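Service Robotics for Beginners
Lecture 7: Laundry and other soft work
Course notes, please read before the October lab

1. Where we stopped last time

In the last lecture we looked at hard objects: cups, boxes, bottles. A hard object has a pose, and when you know the pose you know where to put the fingers. We saw that the Rasum arm can clear a tray of 19 cups without help if the cups stand upright and do not touch each other. Some of you asked me after the class why, in that case, there is still no machine that folds our clothes. Today's notes try to answer this.

2. What makes a garment difficult

A garment has no fixed shape. If you lift a sweater by one sleeve, everything else moves, and the place you wanted to grasp next may now be hidden under another layer. In the literature this is called self-occlusion. For us it is enough to remember that the robot must decide again after every move.

Please keep apart these stages, which students often mix in the exam papers:

Picking one garment from a heap
Flattening it on a surface
Finding the collar, the sleeves and the hem
Folding
Stacking or putting away

Most videos on the internet begin at the fourth stage. Somebody has already done the first three by hand before the recording starts, and the viewer does not see it.
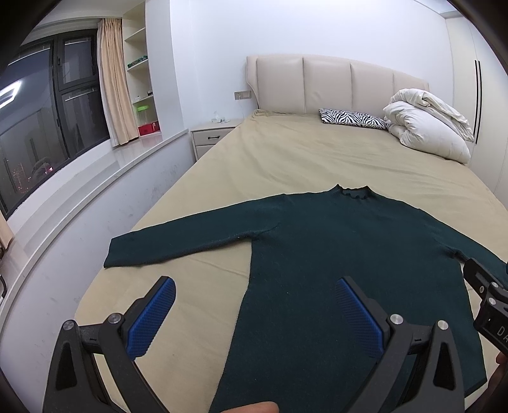 When the garment is flat, the folding itself is a short plan. For a sweater with long sleeves we teach the robot to bring each sleeve across the body, then to fold the body in half from the hem to the collar. A shirt in thin cotton needs more care at the second step, as it slides. Thick knit keeps its place better, but it has another problem: the folded edge wants to open again, and the arm must press on it for a moment before it goes away.

The surface also has influence. On a hard table the finger can slide under the fabric. On a mattress the finger pushes the surface down, the sheet moves together with the garment, and sometimes the gripper takes both. In our lab the Ifans gripper closed on the sheet in 5 of its first trials, and we had to lower the closing force and change the angle of approach.

3. What the numbers say

Last year our group ran 363 folding trials with the Dimik software on one arm pair. All the garments were sweaters and T-shirts, placed flat by a student. I do not give you one success rate, and I ask you not to quote one, for this reason: the result depends very much on what we call folded. If a sleeve sticks out by two fingers, is it a failure? A shop would say yes. At home many of us would put it in the drawer.

Time is the other question. A person folds a sweater in a few seconds while speaking on the phone. Our arms stop to look after each move, and this waiting takes more time than the motion itself.

4. Can machines do this chore yet?

My answer for this course is: partly, and only in a prepared place. In an industrial laundry the same towel comes again and again, and special machines fold it well. The operators at the Jiltau laundry, which we will visit, still feed the towels by hand – please watch this station with attention.

A home is harder, as every garment is different and the bed or the table is different too. I expect progress first in flattening, where two arms can pull the fabric gently from both sides.

5. Homework

a) Take one sweater and fold it with two fingers of each hand only. Write down every grasp.
b) Mark the grasps where you used touch and did not look.
c) Repeat on a bed and on a table. Which grasps did you change?

One page is enough. Drawings by hand are welcome.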